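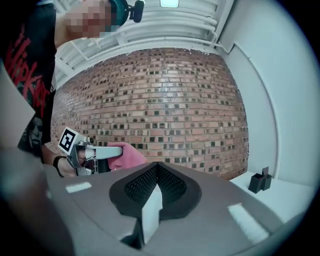 Home | About | News | Events | Contact

Grarnalton to host live music weekend in March

Grarnalton's community hall will hold its first live music weekend this March, with 16 acts playing across two evenings. The event is organized by Taltus, which has run monthly shows in the town for 6 years.

The program covers metal, punk, folk and acoustic sets. Four of the acts are from Grarnalton itself, including the hard rock group Plillari, who will close the first evening. Doors open at 5 p.m. both nights and the last set ends at 11 p.m.

"We get asked for heavier bands more than anything else, and the hall can finally handle them," said Raluca Sandu, events manager at Taltus. "The new sound system went in last fall – before that we had to turn groups away."

Younger players can sign up for a free afternoon workshop on the second day. Bent Lund will teach the drum session and Ruxandra Costache will lead the one for guitar. Instruments are provided, but guitar players are welcome to bring their own.

A set of 100 early tickets goes on sale at the Bratu record store on Main Street and at the hall box office. Children under 12 get in free with an adult. Hot food will be sold in the side room, and the parking lot behind the hall will stay open until midnight.

Bands that want to be added to the waiting list should write to Anca Bălan at Taltus before the end of February. Press passes are available from the same office.

Contact: Taltus Press Office, Grarnalton | © Taltus. All rights reserved. | Back to top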